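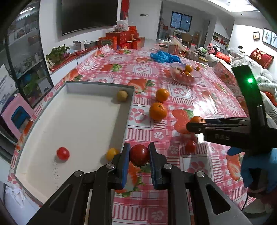 By Dela Aryee | Wed 7 October | Sports Studies project

So for my project I picked throw-ins, which made my roommate laugh, but stick with me! I watched old match tapes of Prurnton, our local soccer club, and logged 322 throw-ins by hand (my poor wrist). Prurnton kept the ball on 167 of them, a bit over half. I really thought it would be more.

Coach Kofi Ackah let me sit in on a practice too. He wants the short throw back to the fullback almost every time, and the players kind of hate it. Against Grenen they went long all night and lost the ball a ton. Next up I'm logging the Bullard games.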